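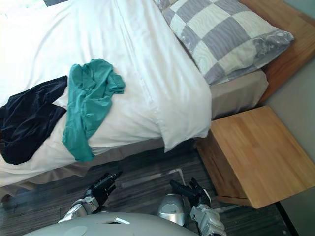 4. Sorting and Loading

The Bondenik 6 is a heat pump dryer with a rated capacity of 6 kg of dry cotton. Drying time and evenness depend mainly on how the load is sorted before it goes into the drum. Garments left twisted, like the teal-green cloth on the white duvet, dry on the outer folds first and hold moisture at the center. The moisture sensor reads only the fabric that touches it and may end the cycle early. Shake out each item before loading. Dark fabrics with a velvety sheen, such as the navy one next to it, should be turned inside out and dried apart from anything that sheds lint.

4.1 Before the first load

1. Remove the transit strap from the drum. Keep it with this manual.
2. Wipe the inside of the drum with a damp cloth. Do not use solvent cleaners.
3. Check that the dryer stands level in both directions. Adjust the front feet if needed.
4. Leave the dryer upright and switched off for two hours if it was moved on its side.
5. Run the Airing program once with the drum empty. A faint smell of warm rubber is normal on this run.

4.2 Sorting

Sort by care label first, then by thickness. Color matters less than in washing, except for new dark items.

1. Set aside anything marked "do not tumble dry."
2. Close zippers, hooks and snaps. Tie loose belts and drawstrings.
3. Empty all pockets.
4. Make one pile for cotton and linen, and one for synthetics and blends.
5. Take thick items (towels, jeans, sweatshirts) out of each pile and dry them as a load of their own.

Note: Wool and silk may be dried only on the Rack program, using the drying rack supplied. See section 6.

Caution: Do not dry items that contain foam rubber, or items soiled with cooking oil, wax or paint thinner. These can catch fire even after the cycle has ended.

4.3 Bedding

Large items roll up in the drum and trap smaller ones inside. Dry duvet covers separately from pillowcases and garments.

1. Button or zip the duvet cover closed.
2. Feed it in loosely, one end first. Do not fold it.
3. Select Bedding. The drum reverses more often on this program than on Cotton.
4. When the display shows PAUSE, open the door and pull out any corner that has wound around itself. Close the door and press Start.

Filled duvets and pillows may be dried only if the care label allows it and the item fills no more than half the drum. After the cycle, press the filling by hand at the seams. If it feels cool or lumpy, run Timed Warm and check again.

4.4 Starting a program

1. Close the door until it clicks.
2. Turn the dial to the program. The display shows an estimated time.
3. Select a dryness level: Iron, Cupboard or Extra.
4. Press Start. The estimate is corrected once the sensor has taken its first readings, and may go up or down.

A full cotton load at Cupboard level takes up to 91 minutes after a fast spin. Loads from a slow spin take longer - use the fastest spin the fabric allows.

Note: The display may stay at 1 minute for some time near the end of a cycle. The dryer is still measuring.

4.5 Unloading

Take the load out promptly. If the door is not opened, the drum turns at intervals to limit creasing. Then:

1. Remove all items, including anything caught in the door seal.
2. Pull out the lint filter and clear both sides by hand.
3. Empty the water container unless the drain hose is fitted.
4. Leave the door ajar.

Caution: Do not drink the water from the container or use it to prepare food.

4.6 Common loading faults

Load damp in places: items were rolled together, or thick and thin fabrics were mixed. Separate and run Timed Warm.

Cycle ends within minutes: the load is too small for the sensor. Add one or two similar items or use a timed program.

Display shows E2: the filter is missing or not seated. Push it down until the tab is flush.

Heavy creasing: the drum was overfilled, or the load was left to cool in a heap. Reduce the load and hang shirts while still warm.

If a fault is not listed, see section 9. Have the serial number ready before contacting service - it is printed on the plate inside the door.

Section text revised 2025-10-12, V. Tóth. Replaces the August edition.

Search manuals Enter model or part no. Go
Shared 2 times
Bondenik Home Appliances | Contact service | Spare parts | All rights reserved | Back to top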